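My Year of Wearing One Pair of Earrings

By Abena Korletey
August 2021

I own 48 pairs of earrings. I know this because last October my sister dared me to lay them all out on the bed, and then she dared me to pick one pair and wear nothing else until my next birthday.

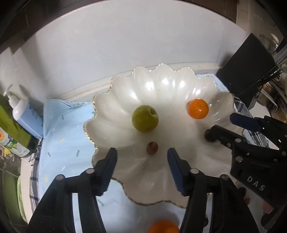

I said yes because I'd had a glass of wine and because I was sure I'd cave in a week. I picked the gold hoops from Lindemann, the medium ones with the little twist at the bottom. They cost me $80 and I'd worn them maybe twice, always with the feeling that they were a bit plain for me. I'm a chandelier girl! I wore feathers to my own graduation.

The first month was rough. I'd get dressed for dinner, look in the mirror and feel like I'd forgotten to put on half my face. My friend's engagement party had a jewel-tone dress code and I turned up in emerald satin with my plain hoops, next to a cousin of hers in the Volletar drop earrings I'd been stalking online all summer (the ones with the green stones, if you know them). I stared at her ears through the whole toast.

Then something shifted around the holidays. I started doing more with my hair, for one thing. Low buns, a side part, a silk scarf when I couldn't be bothered. I wore lipstick on video calls. And I finally learned how to layer necklaces, which I'd always skipped when my ears were already doing so much work. My go-to became 3 thin chains at different lengths with a crew neck sweater, and I'm still wearing it that way.

People ask if I got sick of them. Oh, completely! By spring I was cleaning those hoops with dish soap and an old toothbrush just to feel like I was doing something new with them. I also lost one in a gym locker room and spent a very sweaty lunch break on my hands and knees until it showed up inside my sock.

I did do one sensible thing and put away the money I would normally have spent on jewelry. I'm a little embarrassed to tell you that it has come to $2,216 so far. Most of that is going toward a trip to see my grandmother, and a small slice of it is set aside for Kondley, the tiny studio that makes those lopsided pearl studs I keep showing everyone.

My birthday is in a few weeks. My sister has already asked which pair I'm wearing to dinner, and I've told her the feathers.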